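From: Hernán Ayala
To: Esulside list
Date: 3 July 2021
Subject: Re: [esulside] Velach reissue, running order, and the missing side four

Rajitha Samarakoon wrote:

> Before anyone gets attached to a sequence, can we settle whether the
> Velach tapes are one piece or four? I've had the transfers for a month
> and I still can't hear where the second part stops. The original sleeve
> says "in four movements" but the label on the record says "Parts 1-3"
> and the insert, if you were lucky enough to get one, says nothing.
>
> Also, does anybody have a copy that plays side two without the skip?
> Mine goes round the same organ chord until I get up. For years I thought
> it was the best bit of the album.

Rajitha, it is the best bit of the album. I would happily pay for a pressing where it goes on longer.

I'll take your points in the order that suits me.

1. One piece or four

I wrote to Hortensia Quispe, who played the organ on those sessions and who still answers letters, though on her own schedule and in pencil. Her view is that it was always meant to be four movements, that three were finished, and that the fourth exists as a rehearsal in which the drummer can be heard asking whether there is any soup. She considers the rehearsal unreleasable. She also considers the other three unreleasable, so I am not sure how much weight to give this.

The label says Parts 1-3 because the pressing plant charged by the character. That is the story I was told, anyway, and I have repeated it so often that I may now be the source.

My vote is to keep the three as they are, with no index points between them, and let people be lost in the middle like the rest of us were.

2. The rehearsal tape

It runs 11 minutes. Sum-yee Ho baked it and transferred it at two speeds, since the box says one thing and the pitch of the organ says another. At the slower speed it is a doom record. At the faster one it is a fairly cheerful march with a man wanting soup in it. Sum-yee prefers the faster one and has been quite firm with me. I have listened to both so many times that I've lost the ability to say which is music.

If we use it, I'd like it at the end after a decent gap, unlisted. Lucero Condori would like it listed, with a title, and has suggested "Ranska (Fragment)", after the unrecorded piece in the band's old set list. There is no evidence that it is Ranska. There is no evidence that it isn't, either, and the two people who would remember have given me three answers.

3. Pressing numbers

The first edition is usually given as 3594 copies. This figure comes from a fanzine and has been copied into every discography afterward with great confidence. I have seen exactly one invoice, and it is for 100 sleeves, folded the wrong way. I suggest the new notes say "a small edition" and leave the argument to the forums, who enjoy it more than we do.

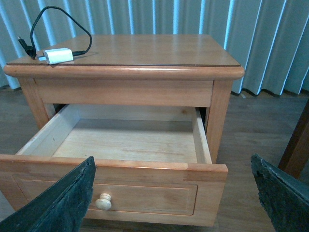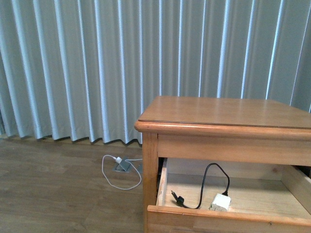
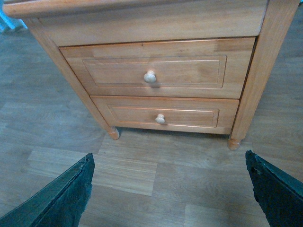
4. The notes

The draft essay is too long, and I say that as the person who wrote it. It spends four paragraphs on the amplifiers. Lucero has marked up a copy and her only comment on page two is the word "why" next to a sentence about valves. I've cut it. I have kept the paragraph about the church hall where they rehearsed, even though Rajitha believes it was a different church hall.

What the essay still lacks is anything on the lyrics. They are credited to the whole band, and the whole band denies them. If somebody with a better ear than mine could have a go at the second verse of Part 2, I'd be grateful. I have "the river in its armor" but Sum-yee hears "the rabbit and his armor," and now I can't hear anything else.

5. Mastering

Quiet, please. The old record was cut low and you had to lean toward it, and then the guitars came in and you regretted leaning. I'd like to keep that. The test master I was sent in July sounds enormous from start to finish, and by the end of side one I felt I'd been told off. Sum-yee has offered to redo it. She reckons the tape hiss at the start of Part 3 should stay, and so do I. It comes in on time, which can't be said for the bass.

6. Price

The label has asked whether people would pay 66 for the double set with the booklet. I said I'd ask the list. So I'm asking. Kindly reply to the list and not to me alone, as last time I ended up holding 11 separate opinions about gatefolds and had to pretend I'd read them.

Rajitha, about the skip: my copy has it too, same chord, same place. Hortensia says hers plays straight through, but her turntable is currently holding up a fern, so we would have to move the fern. I've asked.

Hernán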